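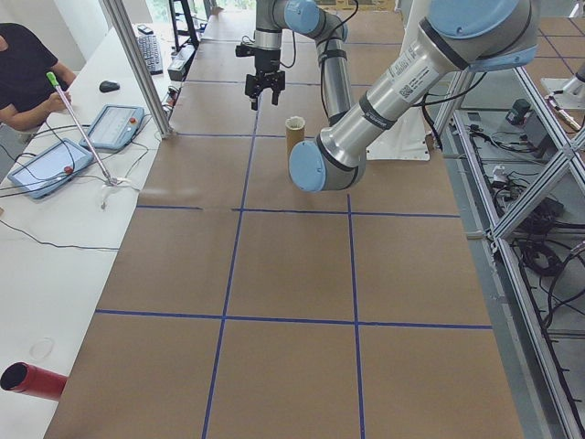

Kraft paper

Kraft paper is a strong brown paper made from wood pulp by the kraft process, also called the sulfate process. The name comes from the German word for strength. It is used for bags, sacks, wrapping, the outer layers of corrugated board, tubes and the covering of work surfaces.

Production

Wood chips, most often from pine or spruce, are cooked under pressure in a solution of sodium hydroxide and sodium sulfide. The cooking dissolves most of the lignin, the substance which holds the wood fibers together, and leaves the fibers long and little damaged. Softwood is preferred for this reason. The pulp is then washed, screened and spread on the wire of the paper machine. When it is not bleached, the paper keeps its natural brown color - the exact shade depends on the wood and on the cooking time.

The used cooking liquid, known as black liquor, is burned in a recovery boiler. This gives heat to the mill and returns most of the chemicals to the process.

Properties

Kraft paper resists tearing better than most papers of the same weight. It is usually stronger in the machine direction than across it, and it stretches more across. Untreated sheets absorb water and lose much of their strength when wet. Sack kraft is made porous, so that air can leave the sack during filling.

Types

Natural kraft is unbleached and is the most common type. Bleached kraft is white and serves for printed bags and food wrapping. Recycled kraft contains fibers from old boxes and is softer and weaker.

Use as table covering

Rolls of kraft paper are laid over tables in workshops, schools and restaurants. The sheet protects the surface, can be written on, and accepts adhesive tape well, although strong tape may lift the top fibers when it is removed. In the town of Clesley, the Ornus bindery changed its table paper every June, a custom described by Paraskevi Bakalis in her history of the local paper trades. The bindery had 11 benches and bought its rolls from the Kasier mill, which made mainly sack paper and closed its older machine after more than 50 years of work.

See also

Corrugated fiberboard
Paper sack
Wood pulp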